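Blog > Everyday > Learning Things Late

Learning to sing at my age

I've wanted to be in a choir ever since I was nine and got told to mime in the school carol concert. Proper mime, mouth open, no sound. I did as I was told and then carried on doing it for decades, at weddings, at football, at other people's birthdays (I can do a very convincing silent "happy birthday", ask anyone).

Then in July a card went up in the launderette for singing lessons with Anjani Mangundap, absolute beginners welcome, first half hour free. I took a photo of it, walked home, walked back to check I'd read it properly and rang her from the pavement before I could change my mind.

The first lesson was mostly breathing. I lay on her carpet with a paperback on my stomach and made it go up and down. Then we hummed, and then she played me one note on the piano and asked me to find it, which took a while! I slid up to it like somebody looking for a light switch in the dark. But I found it, and she played another, and I found that one a bit quicker. 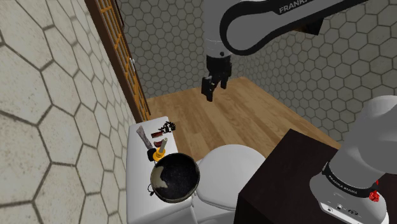 She gave me homework: 10 minutes a day, every day, even if it's dreadful. So I hum while the kettle boils and I do my sirens (low to high and back again, like a sad ambulance) in the car park at Lenlow before work. I thought I'd have the place to myself at that hour, but a man from the loading bay has started giving me a thumbs up.

My brother asked what it was costing me, because he's like that. It's 27 pounds a lesson, and I've had over 200 pounds' worth so far, and I don't regret a penny of it. I spent more than that on a rowing machine and rowed on it twice.
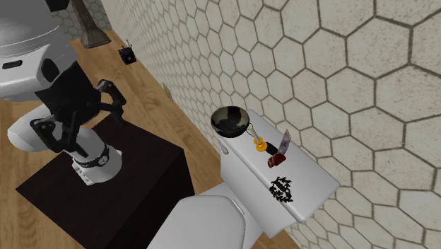

The big question for any learner is where to practise. My living room is all sofa and curtains and it swallows everything, so I come out sounding like I'm under a duvet. Anjani says that's good for me as I can hear what I'm really doing, but I say a person needs a treat now and then. Give me a tiled bathroom with a toilet in the corner and I am a different woman! All those hard surfaces throw the sound straight back at you with a bit of shine on it, and my wobbly top notes come out almost grand. I save it for the end of the week's practice, last song only, door shut.

The song at the moment is an old folk thing about a miller's daughter, with 700 verses or so it feels. I've got four of them by heart. The third has a jump in the middle that I miss every single time, and Anjani has me singing just those two notes over and over, up and down, until they stop meaning anything.

There's a choir that meets above the Narko café, no auditions, and I've been as far as the bottom of the stairs. They were doing something slow with lots of "oo" in it and I stood there with my shopping and hummed along underneath. I've put my name down for next term. If anyone reading has joined a choir from nothing, tell me what you wore and whether I need my own folder.

14 comments | 31 shares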